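El taller compartido Vondivero promete un robot que ordena cables

Viernes, 17 de julio de 2026

El taller compartido Vondivero presentó ayer Uzor, un puesto de dos brazos robóticos montado por sus socios para clasificar cables. El material costó 700 euros, según el grupo, que trabaja en él desde enero. 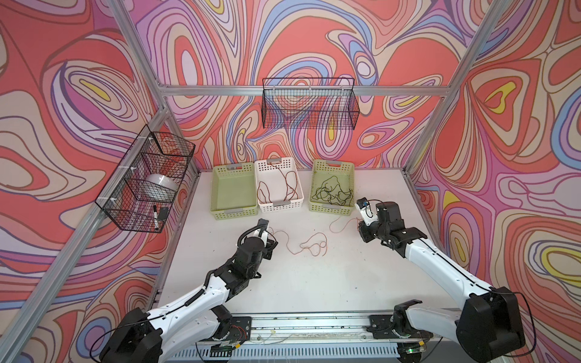
Uzor no ha pasado todavía ninguna prueba externa. Sus autores hablan de 43 intentos logrados, pero no dicen cuántos fallaron. El reparto se hace entre tres cestas de plástico, y un cable marrón suelto sobre la mesa blanca, frente a ellas, dista mucho del enredo de cualquier cajón doméstico.

El taller quiere publicar los planos en septiembre. Sobre la duración de cada intento no hay datos.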